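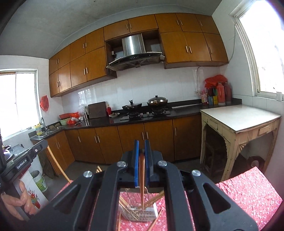
Soldering and Brazing: Your Questions

We get a lot of mail from people who have just picked up their first torch or iron, and we love it. These are the ones that come up most in the Tinville beginners' classes. Answers are by Beril Yazıcı and Baldur Lauritsen.

What is the difference between soldering and brazing?

Mostly temperature. Both join metal by melting a filler that flows into the gap while the parts themselves stay solid. If the filler melts below 840°F, you are soldering. Above that, you are brazing, and the joint is usually a good deal stronger.

Do I need flux every time?

Nearly. Flux cleans off oxide and lets the filler wet the surface (watching it suddenly flash around a joint is one of the best moments in metalwork!). Copper to copper with a phosphorus-bearing rod is the well-known exception. Brass needs flux, and so does steel.

My solder balls up and rolls away. What am I doing wrong?

Two usual suspects: dirty metal or cold metal. Scrub both parts bright with abrasive cloth, wipe them, flux them, and heat the work itself. Touch the solder to the joint and let the joint melt it. If it still balls up, let everything cool and start over with fresh flux.
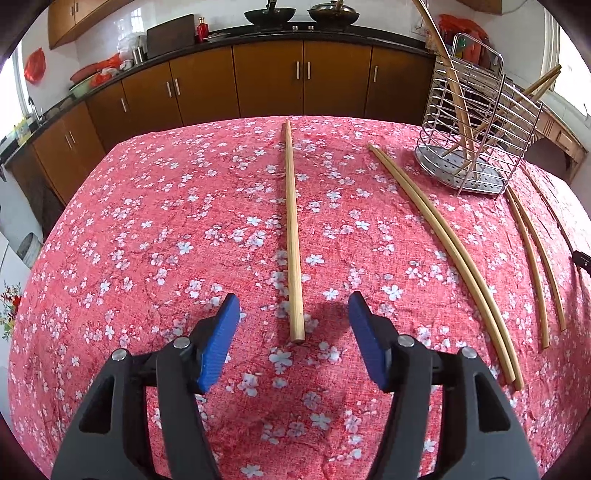

A straight wooden dowel on a flowered red tablecloth.

How big should the gap be?

Smaller than most people guess. For silver brazing, aim for two to five thousandths of an inch, so that capillary action can pull the filler through. Milovan Vlachou teaches fit-up for a full evening before anyone lights a torch, and his students' joints are lovely.

Can I braze stainless steel?

Yes, with a high-silver filler and a flux made for stainless – the black kind is popular for longer heats. Go gently and keep the flame moving.
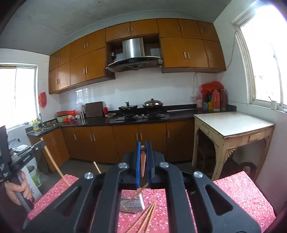 Kitchen pieces are a wonderful first project, but pick the filler with care. Anything that touches food needs an alloy free of lead and cadmium, and every trace of flux has to come off afterward. Look at the metal slotted spatula on the red cloth, with its thin wires: parts that slim heat up very fast, so practice on scrap wire first.

How do I clean off leftover flux?

Hot water and a stiff brush for most brazing fluxes, once the filler has set. Rosin flux needs alcohol.

When is the next class?

January, at Tinville, with seven benches open. Bring safety glasses and cotton clothes – we have the rest.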